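Bread, a home server and 55 recipes

April 24, 2020

I have finally moved all my bread notes off paper scraps and onto our own little recipe site, and I'm so pleased with it! There are 55 recipes in there so far, from the Lulstead rye I bake every week to a flatbread I've only managed once without burning it.

The whole thing runs at home. I looked at a paid service called Harneo first, and it was nice enough, but I wanted the pages to load even when our internet is down (it goes down a lot out here). Old office servers are cheap if you can live with the fan noise. Ours lives in the hall closet - coats on one side, computer on the other. 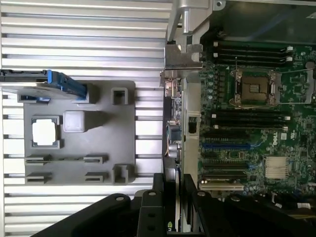
What I type in for each loaf

Flour first, always in grams, then water as a share of the flour. My everyday dough is 100 grams of starter to 500 of flour, and it rises for about 7 hours in a cool kitchen. I also write down the room temperature now, which I never did before, and wow, does it explain a lot of flat loaves from November.

Then there's a box for notes. Mine are mostly things like "too salty" or "more seeds!!" but they help so much later on.

Next up is search by flour type. I've got 3 kinds of rye open at the moment and no idea which one made that great dark crust last month.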